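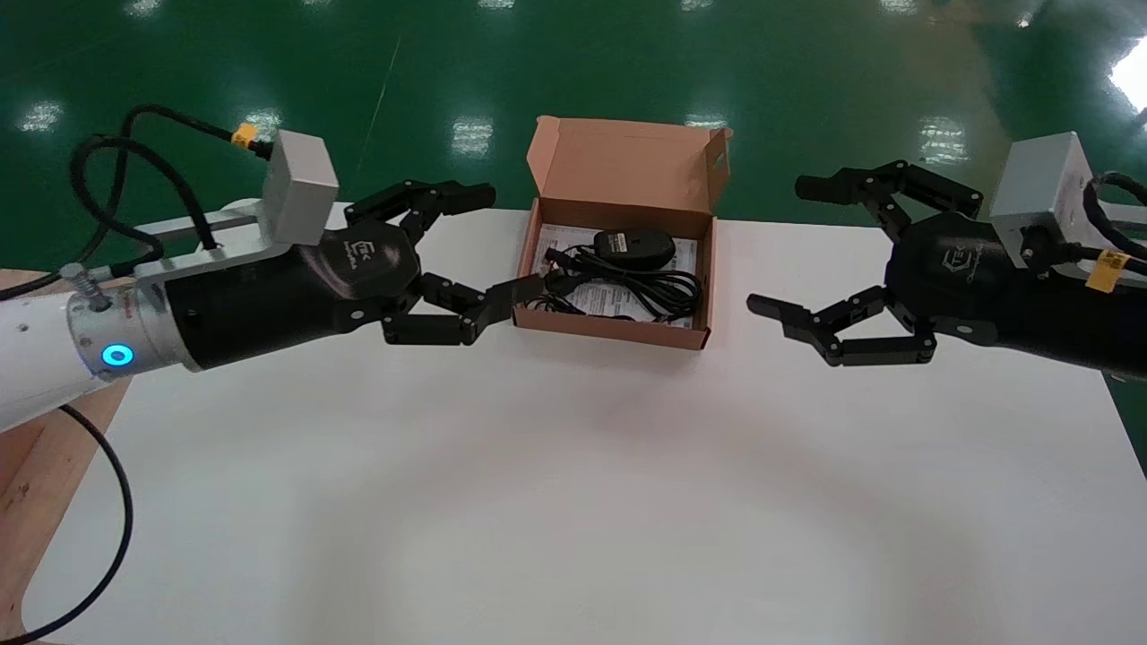
Both hands and the mouse box, Kandbridge open day

February, late, tea going cold. So I finally went to the Kandbridge thing! Ruby-Lee Tuhiwai had saved me a spot by the table, and I stood there for most of the afternoon with my coat still on. Two big black hands, blue light glowing at the left wrist, and between them a plain cardboard box with a computer mouse and its instruction sheet in it. I don't know why that got me, but it did — I own a mouse just like it.

I loved the fingers most, all those tiny silver screws at the joints. Fletcher Donnelly did the talking and was good at it (fast, though, I lost him twice). I asked if they ever pinch anyone and he laughed and moved on, hmm.

The floor in there is so shiny and green I kept looking at that too. Missed the 110 bus, got the 108, home by 8. Must text Ruby-Lee a thank-you.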